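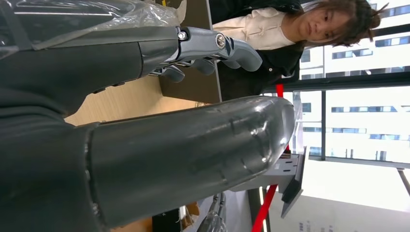 We got to the Stirevar open house on a Saturday in November, a little after 11, and the hand demo was already stopped. It had been running since the doors opened. A staff member told us one finger had stopped closing all the way, and the controller kept sending it the same command until the motor overheated and the software shut the whole arm down.

That part worked as designed. What did not work so well was the restart. The operator cleared the fault and the arm went straight back to its last position at normal speed. It should have gone there slowly. No one was touching it, but a visitor was standing inside the tape line and had to step back fast. Staff pressed the stop button and moved everyone behind the tape.

We waited while they looked for the cause. The finger turned out to have a worn tendon cable, a part made by Punell, which was due to be changed after the show. The slow restart had been turned off in the settings during setup the night before and not turned back on. They told us both things plainly, and I thought better of them for it.

The demo came back at 2 with a new cable and the speed limit on. The arm moved noticeably slower. A sheet of paper taped to the stand listed 8 checks to be initialed before each restart.

The rest of the visit was routine. Fonseca had a table with grippers for packing lines, and Grosar was showing floor sensors that stop a machine when a person walks up. After the morning we'd had, people asked Grosar a lot of questions. The tour of the test room is limited to 16 people per group, so sign up at the front desk when you arrive. Parking is behind the building and was full by noon.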